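How a Red Carpet Gown Is Made

Updated 17 July 2018

When singers and actors arrive at an awards ceremony, they walk along a strip of carpet and stop to be photographed. Many of them wear a gown or suit that was made for that one evening. Making a gown like this takes weeks. The word for clothing cut and sewn to fit one person is "custom."

The gown used as the example on this page was made by a workshop called Gallier for the Pichler Awards, which are held in Clundbridge each February. It was worn by the singer Alura. The work took 197 hours.

Step 1: The sketch

A designer starts with a drawing. The drawing shows the outline of the gown, which is called the silhouette. A gown that is narrow at the top and wide at the bottom has an A-line silhouette. A gown that stays close to the body and spreads out below the knee has a mermaid silhouette.

The drawing also shows the neckline, which is the shape of the top edge. Some necklines have names:

Boat neck – a nearly straight line from shoulder to shoulder
V-neck – two slanted lines that meet at a point
Halter – a strap or band that goes behind the neck
Off the shoulder – an edge that sits below the tops of the shoulders

Alura's gown had an A-line silhouette and a boat neck.

Step 2: The measurements

Next, someone measures the person who will wear the gown. A tape measure goes around the chest, the waist and the hips. Other measurements go up and down, such as the distance from the waist to the floor. The wearer has to put on the shoes she plans to wear at the ceremony, or shoes with heels of the same height. If she changes to flat shoes later, the hem will drag.

The numbers are written on a card. Measurements can change over a few weeks, so some of them are taken again before the last fitting.

Step 3: The pattern

Cloth is flat and a body is curved. To make flat cloth follow a curved shape, the gown has to be divided into pieces. The plan for these pieces is called a pattern. Each piece has its own outline, a number, and an arrow. The arrow shows which way the threads of the cloth should run. This direction is called the grain. If a skirt piece is cut against the arrow, it can twist or hang unevenly.

The pattern for Alura's gown had 26 pieces. It was made by Corina Mösli, a patternmaker at Gallier. A plain T-shirt may need only four: a front, a back and two sleeves, plus a band for the neck if there is one.

Around every piece there is an extra strip called the seam allowance. It is the part that ends up inside the gown after sewing. A custom gown usually has a wide seam allowance, which leaves enough cloth to let the seam out if the gown is too tight.

Step 4: The test gown

Fabric for a gown can be expensive, so the first version is sewn from plain cotton cloth. This version is called a toile or a muslin. It has no beads, no lining and often no zipper. It is held closed with pins.

The wearer puts on the toile and stands still. Then she walks, sits down, and lifts both arms. The patternmaker marks the cloth wherever it pulls or sags. Diagonal wrinkles usually mean that the cloth is too tight at one end of the wrinkle. Loose folds usually mean there is too much cloth.

Alura's gown had 2 toiles. The first was too narrow across the back.

Step 5: Correcting the pattern

The marks on the toile have to be moved to the pattern. In the past this was always done on paper with a pencil, a ruler and a curved guide. Many workshops now do it on a computer. The pattern pieces appear on the screen as outlines made of lines and points. Moving a point changes the line next to it, and the program can compare the lengths of two edges that will be sewn together. Those edges should match, except where one is meant to be gathered or eased to fit the other.

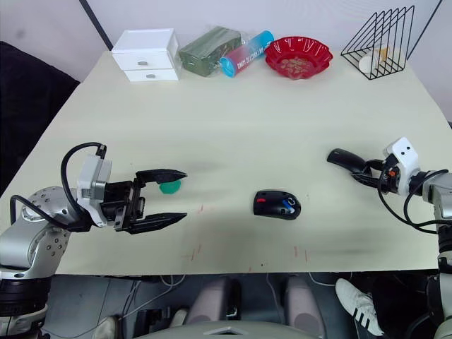 A black computer mouse on a cream-colored tabletop.

When the pattern is correct, it is printed at full size. Large pieces may be printed on several sheets and taped together.

Step 6: Cutting and sewing

The real fabric is spread on a long table. The pattern pieces are laid on top, with the arrows running along the grain, and held in place with weights. Pins can leave holes in silk, so they are used only inside the seam allowance.

The pieces are then cut out and sewn in order. The upper part, called the bodice, is normally sewn separately from the skirt. Thin strips called boning may be put inside the bodice to keep it from folding or slipping down. The lining is a second layer of smooth cloth on the inside. It covers the seams so that they do not scratch.

Step 7: Decoration

Beads are sewn on by hand. The fabric is stretched on a frame like the skin of a drum, and the beads are attached one at a time or in short rows. A bodice can carry up to 3,000 beads. Every bead adds a little weight, and the straps and seams have to be strong enough to hold it.

Step 8: The last fitting

The last fitting takes place a few days before the ceremony. The hem is checked all the way around, with the shoes on. Small changes are sewn by hand.

After the ceremony, many gowns go back to the workshop. They are cleaned and stored in cloth bags, away from sunlight, which fades dyes. Heavy gowns are laid flat in boxes – hanging would stretch the shoulders.

Words to know

Bodice: the part of a gown above the waist
Grain: the direction of the threads in woven cloth
Hem: the folded and sewn bottom edge
Silhouette: the outline of a piece of clothing
Toile: a test version sewn from plain cloth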